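Trays, Tubs and Little Things That Roll

Have you ever dropped a marble on a hard floor? It bounces, it rolls, and then it goes under the one piece of furniture you can't reach behind. Small round things love to travel! Today we're going to find out why, and how a plain old tray can help you keep a tabletop in order.

Why do balls roll so easily?

Put a book on a table and push it. It slides a little and stops. The whole bottom of the book is rubbing against the table, and that rubbing is called friction. It slows things down.

Now try a marble. Only a tiny spot of it touches the table at any moment, and as it rolls, a new spot takes over. It doesn't have to scrape along like the book does, so a gentle tap can send it a long way. Even a table that looks flat may tilt a tiny bit, and a marble will notice before you do.

What does a tray do?

A tray is a floor with a wall around it. The wall can be very low – lower than your thumb is wide – and it will still stop a slow marble. A fast one might hop right over, so go easy!

A tray also gives you a border. When you're sorting, things inside the tray can be "done" and things outside can be "still to do." Cooks and jewelers work this way, and so does anyone who has ever built a model kit with 177 pieces in it.

Bottles and tubs

Tall, thin things tip over more easily than short, wide ones. Stand a small bottle on its base and nudge it near the top with one finger. Then nudge it near the bottom. Feel the difference? Up high, your finger can tip the bottle. Down low, it mostly just slides.

A short tub is much harder to knock over. That makes it a great home for beads, buttons or balls, as long as the opening is wide enough for your fingers.

Try it yourself

You'll need a tray, 4 marbles, 2 small bottles with their caps on, and a short tub. Ask a grown-up first if there are babies or pets around, and never put small things in your mouth.

Spread everything out on a table. Stand the bottles at one end of the tray. Next, pick up the marbles and put them in the tub, one at a time. Easy? Do it again using only your thumb and one finger. Then try it with your other hand!

Sadia Afridi's class tried this in April, and the other-hand round got the loudest groans and the biggest laughs. 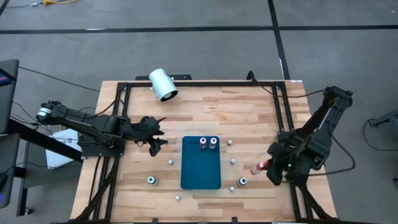
When you've had a few turns, change the rules. Move the tub farther away, or put the marbles in the tray and see where they roll when you lift one side just a little. Write down what you think will happen before you try it, then check your guess.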